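Plerard claw gripper, wrist camera version

Spare parts, setup and care

The Plerard is a two-sided claw gripper for people who need a small arm to hold awkward household hardware and not drop it. We sell it from our unit in Lulterstead, ready to bolt on, with the camera bracket fitted and the cable already threaded, as we have watched enough customers try to thread it themselves.

It comes in a dark matt finish. You can have any other colour you like provided you paint it, and provided you don't then ring us about the fingertips.

What you get
Gripper with housing plates fitted
Wrist camera bracket and short cable
One pair of pointed fingertips, one pair of blunt ones
Hex key (the good one, please don't lend it out)
Tub of spare housing screws
Printed card with the wiring on one side and the screw order on the other

What you don't get
The arm, the controller, the power supply or a mounting plate for anything made by Bestach. Bestach changed their bolt circle last November and we are still working through the box of old plates. Ask before you order and we'll tell you which one you need.

Fitting it
Switch the arm off at the wall. The pendant button doesn't count.
Offer the gripper up to the wrist with the camera cable on the same side as the arm's own loom. It will go on the other way round. It will even work the other way round, until the first full turn of the wrist.
Put all the bolts in loosely, then tighten them in opposite pairs. A hand key is plenty.
Run open and close at the slowest speed with nothing in the jaws and listen. A soft whirr is correct. A click once per stroke means a fingertip is seated crooked, so take it off and try again.
Set your home position afterwards. If you set it first you'll be setting it twice.

Choosing fingertips
The pointed tips get into tight gaps and behind brackets. They are also pointed, and will write their name on soft brass or anything lacquered if you let them close at full force. Use the blunt pair for flat stock and boxes.
For round rod, start with the force at its lowest setting and come up a step at a time until the piece stops turning when you twist it by hand. Then leave it alone. Most of the marked finishes we get sent pictures of were made by somebody adding a bit more to be safe.

Setting up for rod and bracket work
Curtain rods are a fair test of any gripper, being long, shiny and fixed to something you'd prefer to keep on the wall. Take hold well above the bracket, where there is plain shaft, and keep the fingertips clear of the collar. Bring the wrist in slowly enough to stop it by hand on the pendant. Check the camera view before you close: you want the collar and finial both in sight below the jaws, with the bracket arm off to one side.

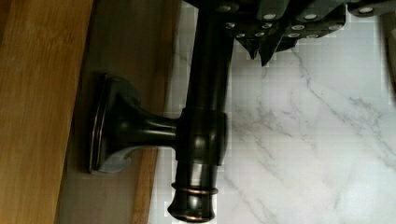

Looking after it
Wipe the housing with a dry cloth. Solvent takes the matt off in patches and makes it look as though it has a skin complaint.
Go over the housing screws every 3000 cycles. They work loose in no particular order, and the one you skipped will be the one you find in the base of the arm.
Grease the slides with the Żak white grease and nothing else. A smear will do. Customers who fill the slides end up with grease on the lens and then report a camera fault.
Clean the lens with a camera cloth. Your shirt has swarf in it.

Spares and repairs
Fingertips are sold in sets of 2. The housing screw tub is part number 218 and is nearly always in stock. Motors go back to us, as the seal has to be pressed on again with a jig we are not prepared to post.
Repairs take about 17 working days, longer if the gripper arrives still attached to the arm.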